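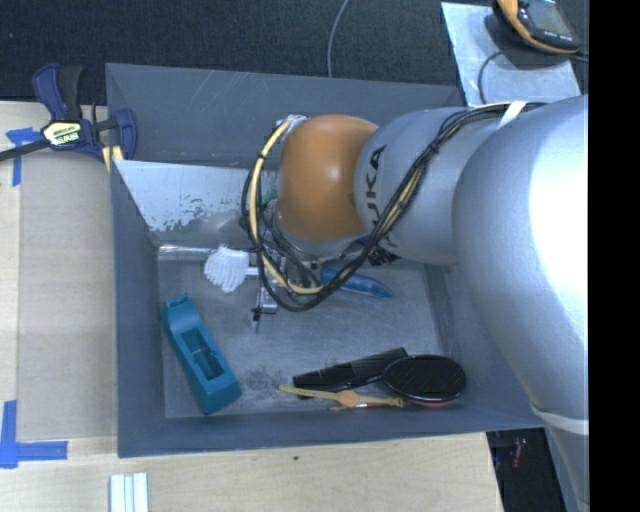
The KUKA arm over the bin, with a brush, a comb and a hand mirror to pick from.

I reckon we're all far too keen on big numbers. Ask how the learning's going and somebody says 437 grasps, like it's a footy score. Fine, but what was in the bin? If 80 of those are the same block lying the same way, I'd swap the lot for 42 odd ones - a comb half under a mirror, say, or a brush with a clear handle.

Tiruwork Demissie and I argue over this most lunchtimes (she wants volume first, variety in December). I'd keep the misses too! A fumbled comb has plenty to teach, and we keep binning those runs to make the colour charts look nice.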